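## 4. Recording a tray-placement run

The Skerno method learns from short demonstrations, and it learns your bad habits with the same enthusiasm as your good ones. Read the whole section before you start.

1. Clear the tabletop and set the tray down with its long far wall square to the arm. The policy forgives a crooked tray now and then. The scoring script never does.
2. Put one object outside the tray, close to a far corner. Vary the corner between runs. In our first data set of 319 runs we used the same corner every time, and the result was a robot with deep faith in that corner.
3. Open the gripper fully and bring it down over the far rim from the pendant at 18 percent speed.

 **Caution:** The fingers swing outward as they open. Check both tips before you lower the wrist any further. Tray plastic is cheap — fingertips are not.

4. Look along the wrist cable from the coupling to the point where it leaves the table. It should run in an easy curve with slack to spare. If it is tight at the start pose, it will be tighter at the end pose.
5. Start the Caldeira logger and wait for the second beep. The first beep means only that the logger has noticed you.
6. Guide the arm through the pick and the place, then return to the start pose. Pauses are recorded and will be faithfully copied, so do your thinking beforehand.

**Note:** With 78 runs, the policy placed the object inside the tray on most trials but was poor at handling anything near a handle. Adding runs that began beside a handle helped more than adding runs in general. We recorded 2174 before admitting this.

Start pose with the pepper by the right handle:
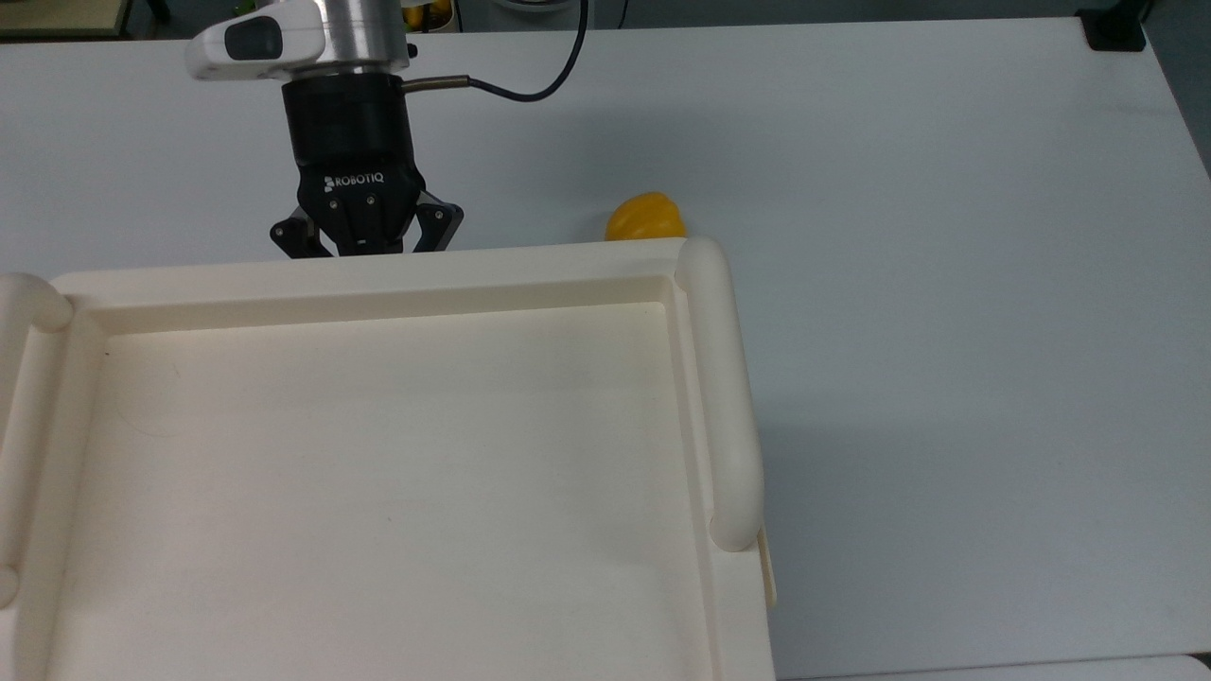
## 5. Checking the log

Open the newest file in Barkden and scrub to the first gripper close. If there isn't one, delete the run and go back to step 5.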